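Buying a Two-Arm Bench Cell: Your Questions, My Answers

Last updated Dec 30, 2024

I run the small automation bench at Terkdale, and ever since we put in our two-arm cell I get the same emails over and over. So I'm putting the answers on one page. (If yours isn't covered, write to me and I'll add it!)

How much should I set aside?
We budgeted 4000 for the arms and ended up spending another 1131 on everything else: framing, wall panels, cables, spare servos, shipping. Please don't skip that second line. I did in my first draft and had to go back and ask for more, which was no fun at all.

Do I really need two arms?
Depends on the work. If you only pick things up and put them down, buy one and spend what's left on spares. We wanted to hold a part with one gripper and work on it with the other, so a pair made sense from the start.

Who did you buy from?
The arms came through Gokero and the frame was cut to size by Dzene. I got a quote from Zostivwood too, and it was a perfectly good one, but their lead time ran past July and I couldn't wait.

How close together should the arms go?
Closer than you'd think! Both of ours are mounted along the front edge and they have to reach the same spot in the middle of the table. Check the reach on paper before you order the frame, and leave room at the sides too, because the elbows swing out a lot farther than people expect.
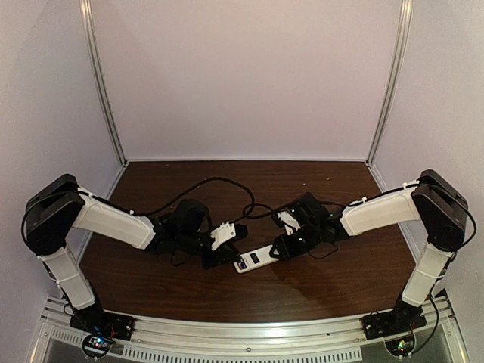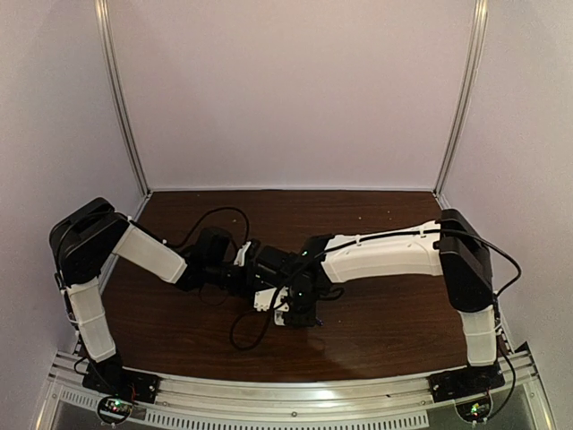

Both arms reaching in to the middle of the table.

Are the walls worth paying for?
I think so. Plain pale panels keep the background the same all day, and they keep elbows (human ones) out of the way. They were one of the cheaper things on our list.

What about cables?
Buy more than the drawing says, and longer. A cable that's fine with the arm folded can be tight at full stretch. Get a big bag of cable ties while you're at it.

What spares should I order up front?
I'd get servos for the wrist and gripper first. We keep six on the shelf, plus one extra control board.

How long does it take to set up?
Ours took seven days from opening the boxes to the first useful run, and a good chunk of that went on wiring. Plan for longer if you've never squared up an aluminum frame before.

Can I start small and add the second arm later?
Sure, just buy the full-width frame on day one. Replacing a short rail costs more than you'd save.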